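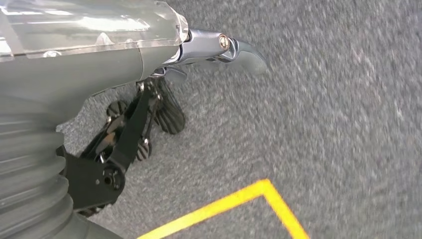 11月，上午 9:40 开工

本次目的：把 Gastitz 提的问题再过一遍，即现在这套东西能不能接手车间收尾的杂活。杂活的范围按上次商定的三类：地面拾物、料箱归位、织物（抹布、手套、布套）收进箱子。擦洗、扫地、拧东西都不在内。

软件用 Bisix 当前分支，没有合并抓取力那一版改动。标定沿用上次的结果，开工前只查了一遍腕部相机的外参，残差在限内，没重做。地面胶带角没动过，仍作为料箱和小车的停放基准。

一、地面拾物

目标物：螺母、扎带头、揉成团的纸、抹布。全部散放在地毯上，位置由脚本随机给出，人工按坐标摆。今天到下班共 152 次尝试，三类任务合计，地面拾物占大头。

纸团和抹布没什么可说，手指下到地毯面，合拢，提起，失败基本是视觉给的高度偏了。螺母是老问题。低绒地毯不是硬平面，指尖下压时绒面先让一截，力信号上升得很缓，控制器一直觉得还没触底，继续往下走，最后指尖把螺母按进绒里，合拢时从上面滑过去。硬地面上这套阈值是好的，换到地毯就失效。

试过的办法：
降低下探速度。有改善，但单次耗时涨得厉害，拾一颗螺母比人弯一次腰慢太多。
改成先平移再合拢，让弯钩状的指尖从侧面把东西往垫片方向带。对螺母有效，对扎带头无效，扎带头会顺着绒毛方向转。
把触底判断从单一阈值换成斜率。效果最好，暂时留用，参数写在分支的备注里。

遗留：地毯是杂色的，灰底带深浅细点，小件金属在上面的分割结果不稳定。同一颗螺母，机械臂的影子扫过去前后，置信度能掉一半。原先想过在目标区铺白垫，后来否掉了，Gastitz 那边问的是现成车间，铺了垫子就成了另一道题。

胶带角附近要单独记一笔。黄色胶带在深度图上和地毯几乎齐平，但在彩色图上边缘很强，分割模型两次把胶带的短段当成目标去抓。指尖刮到胶带边，角上起了一点，按回去了。已在 Bisix 里给黄色带状区域加了掩膜。副作用是压在胶带上的东西现在看不见，掉在那儿的扎带头不会被拾。先这样，下次想个正经办法。

二、料箱归位

内容：把塑料料箱推回架子下层，箱口朝外，箱沿与架子立柱对齐。空箱和装了布料的箱子各做一组。

空箱太轻，推的时候容易转。从中间推，前沿碰到横杆就开始偏；从一侧推，一开始就偏。现在的做法是推一段，停，看一次，修正，再推。能到位，慢。装了东西的箱子反而好做，重心低，走得直。

料箱侧面带棱，手指夹箱沿时如果正好落在棱上，提起会有一下小错位，随后稳住。对归位精度没有影响，但力曲线上那个尖峰会触发碰撞保护。保护阈值不想放宽，于是在提箱动作的头 600 毫秒里把判定改为连续超限才停。跑下来没有误停，也没有漏掉人为加的碰撞（用泡沫块顶了几次）。

架子立柱满是圆孔，对视觉里程计是好事，特征点多；对匹配是坏事，孔和孔长得一样，上下错一格的情况又出现了。错格以后箱子的目标高度差一个孔距，手臂会老老实实把箱底往横杆上放。加了横杆位置校验，凡是孔位解和横杆解不一致的，以横杆为准。这一条应该早加。

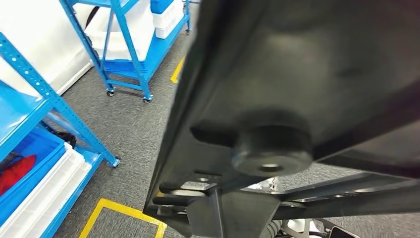
三、靠近架子时的姿态

下层空间窄，手臂要压低，从架子外侧斜着伸进去。这种姿态下手臂自己会遮掉大半视野，头部视角能用的只剩边上一条。规划器按最近一次看到的箱子位置走，中间箱子要是被碰动了，它不知道。

今天的处理：进入前多看一眼，记下箱沿四角；进入过程中改用腕部相机；退出后再核对。腕部相机离得近，箱沿经常占满画面，四角看不全，只能用一条边加一个角来估计。误差比头部视角大，尚可接受。

有一次退出时肘部外壳擦到立柱，速度低，没有损伤，记为失败。原因是退出路径直接复用了进入路径的反向，而手里多了一块布，末端姿态已经变过。改为退出时重新规划，每次多花 3 秒。

地上有胶带角的那一侧好做，箱子停放位置有基准。后面那辆带脚轮的小车麻烦一些，脚轮方向不定，手臂一碰小车就挪，挪多少每次不同。今天没有做小车上的归位，只做了识别。识别本身没问题，蓝箱白箱都认得出来，托盘偶尔被当成架子的一层，因为颜色接近。

四、织物

布料收箱，成功的定义是布全部在箱口以内，没有搭在箱沿外。这个定义比听上去严。抓起来容易，放下去难，松手时布的一角常挂在指尖或者箱沿上。

做法 A：到箱口上方直接松开。快，挂角多。
做法 B：伸进箱里再松开。挂角少，但箱里已经有布时，手指退出来会把下面那块带起来。
做法 C：A 之后用指背压一下箱沿内侧。今天最稳的是这个，压的动作是写死的，换箱型要重调。

红色的布识别最好，灰布落在灰地毯上最差，这个没有悬念。灰布只能靠深度，揉成团时可以，摊平了就和地毯分不开。人来干的话用脚一探就知道，我们没有脚。

叠布没做。Sarness 那边上次的报告里把叠和收算在一起报一个总数，没法和我们比，已去信要分项数据，还没回。

五、人工介入

全天人工介入 26 次，包括扶正箱子、把布从指尖上摘下来、把小车推回原位。不包括按脚本摆目标物。摆放本来就是试验的一部分，但如果将来有人拿这个数去说“一天只要人管这么几回”，请先看这一行。

介入多集中在下午，原因是午后换到了织物任务，和设备状态没有关系。中途停机一次，手臂上的波纹护套褶子里卡了扎带头，取出后继续。护套褶缝朝下的时候容易进东西，考虑在收工检查里加一条，用气吹一遍。

六、夹爪状态

指垫磨损肉眼看不出变化，沟槽里有地毯纤维，用刷子清过。纤维多了以后抓光滑小件会打滑，上午后段的螺母失败里有几次应归到这个原因，没有分开记，以后在失败代码里加“垫脏”。

连杆处的小螺钉逐个查过扭矩，没有松的。指尖刮地毯的次数多，金属面上有细划痕，不影响使用。透明罩内侧没有积灰。

Bjarnason 那套软指尖还在箱子里没装。装上以后螺母大概会好一些，箱沿会差一些，两头都要重新标定，等这一轮数据齐了再换，免得中间断一截没法比较。

七、目前的判断

给 Gastitz 的答复草稿按下面的意思写。

料箱归位可以交，前提是箱型固定、架子固定、地上有基准线，且没有人在旁边赶时间。夜里慢慢做没有问题。

地面拾物部分可以交。大件和软件（指软的物件，答复里换个词）可以，金属小件在地毯上不行。他们车间如果是硬地面，需要另测，不能拿今天的数推。

织物收箱还要人看着。成功率单看还过得去，但失败的形式不好，挂在箱沿上的布会影响下一步归位，错误会往后传。

带脚轮的东西暂不承诺。

另外，他们问的“能不能代替收尾那个班次”，今天的数据回答不了。收尾班次里一半的活是判断东西该不该收，哪块抹布还能用，哪个箱子是故意放在外面的。这部分目前全靠脚本给答案，我们没有测过。

八、待办

胶带上方目标的处理，替换现在的掩膜。
斜率触底判断在硬地面上回归一遍，确认没有把原来好的弄坏。
失败代码加“垫脏”“挂角”“孔位错格”。
小车先试锁轮，再试不锁。
问 Gastitz 要地面材料和箱型清单。
织物做法 C 参数化，按箱口尺寸算压点。
Bisix 日志里时间戳有两处跳变，都在停机恢复之后，查一下是不是时钟同步的问题。

17:20 收工，手臂回停放位，断电。数据已拷到公共盘，原始视频只留失败段。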